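Treltero Bench Surfaces — data card

Summary

Treltero is a set of 1,149 short recordings of small objects being handled on a green mat laid over a slotted aluminum bench. The mat has a marble-like pattern with pale veins. Most of the objects are hand-sized. Recordings are grouped by object and by session.

Contents

objects.csv — one row per object, with weight and longest side
sessions.csv — session number, mat position, lighting note
clips/ — recordings, 24 frames per second
splits/ — train, validation and held-out lists

The held-out list has 300 recordings. No object in it appears in the other two lists. The validation list has 100.

Surface and layout

The mat is glossy and picks up reflections from the overhead lights. Glare was left in. Users who threshold on brightness should mask the top of the mat first. 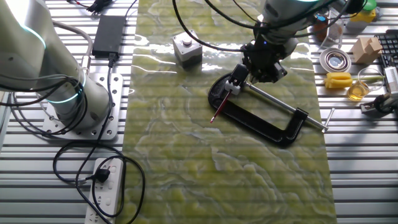
Object positions are given in millimeters from the lower left corner of the mat, with x running across its width. The bench slots run at right angles to the long side of the mat and can be used to check rotation. Sessions recorded before November use the older origin — see the mat position column.

Known issues

Weights for the Derno parts were copied from the supplier sheet and have not been checked.
Two sessions share the number 24. The second is stored as 24b.
Labels separate "box" and "block" inconsistently.

Maintenance

Labels: Nisha Awasthi. Splits and file checks: Osvaldo Medeiros. Send corrections with the clip name and the row number from objects.csv.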